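Besance Pod Kit: Filling and First Use
Section 2 — getting your refillable pod ready

I wrote this one up for the shop in Plirkville after my third phone call in a morning about burnt-tasting pods, so if you've rung me lately, hello again! 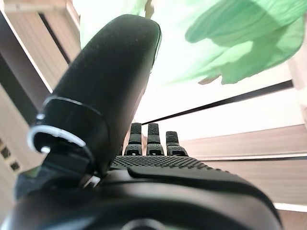
Most of those calls come down to a coil that was fired too soon. Take your time over the first fill and you should get a decent run out of it.

Before you start, have your pod, a bottle of e-liquid and a bit of kitchen roll within reach. Wash your hands afterwards too, nicotine liquid isn't something you want on your skin (or anywhere near children and pets).

1. Pull the pod straight up and out of the battery. It's held by magnets, so it needs a firm tug.

2. Turn the pod on its side and find the rubber bung. Lift it with a fingernail. Don't yank it right off, it's meant to stay attached.

3. Put the nozzle in the hole and squeeze gently. Stop at the max line — I know there's room above it, but leave that alone or you'll have liquid in your mouthpiece.

4. Press the bung back in until it sits flat, then wipe the pod down, including the gold contacts underneath.

5. Stand the pod upright and leave it for 13 minutes. I put the kettle on. Anežka Paulík at our Wunmont branch gives hers half an hour and swears it tastes better.

6. Click the pod into the battery and take a few soft puffs on the lowest setting before you turn it up.

Note: Thick liquids (the ones marked 78 VG or higher) soak in slowly. Double the waiting time for those.

Note: A little gurgle on the first few puffs is normal. If it carries on, take the pod out, wrap the bottom in kitchen roll and give it a flick or two.

Caution: Never charge the kit under a pillow or leave it on charge overnight. Use the cable from the box.

Caution: If the battery gets dented or wet, stop using it and bring it in. Shinji Aoki takes old ones for recycling at the Plirkville counter, any day except Sunday.

Cleaning the contacts and changing the coil are in Section 3.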